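Old drives, finally

2022-08-23

Quick one, dinner is in the oven. I said back in April I'd go through the old desktops before we moved the desk out. Did not. So it all got done this week in a rush, with Maite Carrasco bringing over her screwdrivers and her opinions.

Why bother? Photos mostly. Plus my tax stuff from the Collado years, which I was sure I'd copied somewhere and had not. The Fallgate machine alone had 200 GB of who knows what on it. Didn't want to drop any of that at the recycling place without looking first. 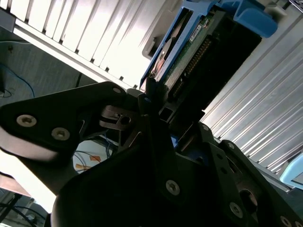
Maite's rule is label before you pull. Masking tape, fat marker, machine name, done. I skipped it on the first one, becuase I was in a hurry, and then spent the evening guessing which drive was which. Do the tape.

Other stuff I'd forgotten. Power off at the wall, not just the button. Touch bare metal on the case before you touch anything green. Hold drives by the sides. Keep the little screws in an egg carton, one cup per machine, and put the carton somewhere a sleeve can't reach. Ask me how I know. Found 12 screws under the radiator, one of them may even be mine.

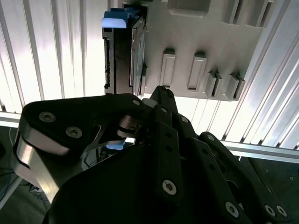
Drive standing up in its gray holder, connector strip down the side.

Copying was the slow part. Cayetano Gallardo lent me his Hoten dock and I just let it run overnight. Two drives fine. The third clicked for a bit and gave up, so that one's in a drawer labeled MAYBE. Not paying 200 dollars to get back what is probaly a folder of cat pictures. (Maite disagrees. Maite had the cat.)

Then the cables. Every old case is a nest in there. I made a pencil sketch before unplugging anything, and I'm glad I did, the data leads all look alike once they're loose on the table. 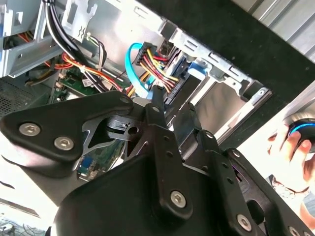
Do you have to unplug the data cable or the power first?

With the machine fully off and unplugged, either order is fine. I do data first, it's the flimsier one, and I pull on the plug and never the wire.

Still to do: wipe the two good drives, find a home for the Prita monitor, give Cayetano his dock back. If anybody local wants 3 spare power cords, leave a comment. Oven's beeping, more later.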